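# Plendargate second series: shorter season, new writer, same ending in view

15 August 2020

The second series of Plendargate will run to six episodes instead of eight, production company Pondance has confirmed. Scripts for the first four are finished. The last two are in second draft and will be locked before filming begins.

Kamran Parsa stays on as showrunner. Danish Bugti, who wrote the fifth episode of the first series, moves up to co-writer and is credited on all six. The previous writing team of four has been reduced to those two, with a script editor shared across Pondance's other drama work.

The first series closed with Ines Durrani locked inside the archive at Plendargate while the clock in the entrance hall ran backwards to the hour of her father's death. It left open whether the door had been closed from outside, and whether the man seen on the staircase was Jenden or an earlier version of him. Parsa said both points are settled in the opening episode.

"We did not want to hold the answer back for a whole series," he said. "The first scene picks up four seconds after the last one. By the end of the hour the viewer knows who closed the door. The rest deals with what that person was trying to keep in."

The rules of the archive are unchanged. A reader who opens a ledger may visit the day recorded in it, but loses a day of their own memory in exchange. The loss is taken from the oldest end first. In the first series Durrani opened 80 ledgers, and the new scripts treat that figure as fixed - her early childhood is gone in places, and two scenes depend on her failing to recognise a house she once lived in. 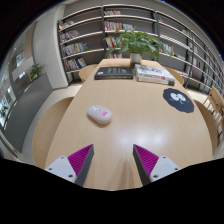 Bugti said the writers kept a running table of every ledger opened on screen, with the date visited, the reader and the day lost. It was started after viewers found an error in the third episode of the first series, in which Jenden refers to a conversation he should no longer have been able to remember. The line has been left in, and the second series makes use of it.

"It was a mistake in the draft and it got through," Bugti said. "When we went back to it, the simplest answer was that he had not paid for that ledger. Someone else had. That gave us most of episode three."

The same table is the source of the new opening titles, which show a column of dates with one entry struck out each week. The struck entries match days lost by characters in the episode that follows.

Durrani and Jenden both return as leads. The character of the Registrar, heard only as a voice in the first series, appears in person from the second episode. Pondance has not announced the casting. The part of the younger Jenden has been recast, and a short scene from the first series will be filmed again with the new actor so that it can be used in flashback.

Parsa also confirmed that the number given on the archive's front door, 3,000, is the count of ledgers held there and will matter to the plot. The first series gave a different number, 1,000, in dialogue. He said the two are both correct at the time they are given, and would not say more.

The story was planned from the start as three series, and that plan still stands. The second ends at the midpoint of Durrani's search for her father's last ledger, with the final run set mostly on the single day it records. A third series has not been ordered.

Filming was due to start in June and was moved back. Pondance now expects to begin with the archive interiors, which can be shot with a small crew, and to leave the street scenes and the railway sequence in episode five until last. Episodes will be released weekly, as before. The running time goes up slightly to just under an hour, except for the finale, which is longer.

All eight episodes of the first series remain available. A recap has been cut for viewers who have not watched since the original release - it covers the door, the clock and the staircase, and leaves out the railway subplot entirely.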